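The Break Room > Shop Floor Talk > Cup station went robot, what happens to the people?

dishpit_dad
Joined the catering depot at Wustuson last winter. We had a meeting. There was fruit, so I knew it was bad. The cup and tray line is getting arms from Midach, and those of us who set trays by hand will be "moving up to supervision." Supervision pays the same. Has anyone been through this?

trayqueen
Been through it at Politis. They did our cutlery end first. I went from setting trays to watching something set trays, which sounds like a promotion until about 2 p.m. when you would pay money to be allowed to touch a fork.

My feet hurt less. I'll give it that.

Hollis_B
My wrists would like a word with everyone who misses the old way. I did ten years on cups. I have a brace for each hand and a third for special occasions. Bring on the arms.

dishpit_dad
Fair. But you also had four people to talk to while your wrists fell off. The new layout has one stool.

trayqueen
One stool and a tablet. The tablet asks you to rate every pickup. I started out strict and now I hand out passes like a substitute teacher.

Hollis_B
So complain about the stool. That's a layout problem, and you can fix it with a second stool.

nightshift_neil
Depends who orders stools. At our place that goes through Jikitz, who did the software, and they told our lead that the station is "designed for a single operator." It was a stool, Hollis. We wanted a stool.

Also the vendor slide said 99 percent. Ask them 99 percent of what. Ours meant cups picked up, with no opinion on where they went next.

dishpit_dad
Our trainer is Romana Zelenák and she's the one part of this I have no complaints about. She asked us how we hold a cup before she showed us anything. I said "with my hand" and she wrote it down. Then she asked what we do about clear ones, and we talked for over 5 minutes about how you find the rim of a clear cup on a pale counter. I have never been consulted on a cup before.

Got these at the cup station: 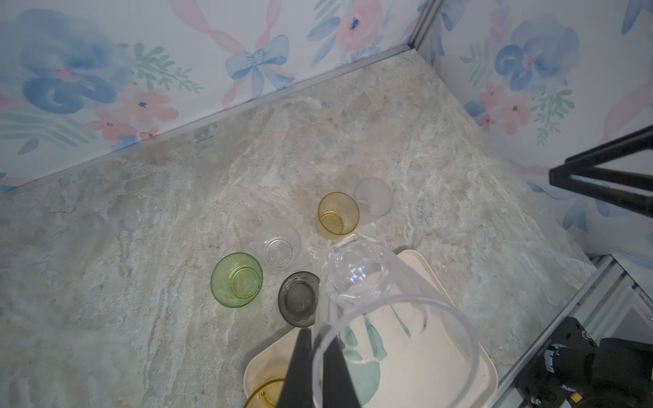
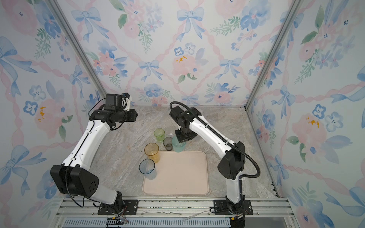
Anyway, what bothers me is the new people. I learned the depot by standing next to someone who knew it. If the next hire starts on the stool, who teaches them that the stacks stick when it's humid, or which supervisor you never ask before coffee?

trayqueen
Love the wallpaper. My grandmother's bathroom finally got a job.

Serious answer, write it down now. Everything you know about those trays. They'll ask for it in six months and you want it to have your name on it.

Hollis_B
And ask for the supervision rate in writing. If you're answerable for two arms, that's a different job from being answerable for your own.

nightshift_neil
Agree with Hollis, which I'd like noted by a moderator.

dishpit_dad
Noted. Shift lead says the pay question is "on the list." I asked to see the list and was offered a banana. Will update after the next meeting.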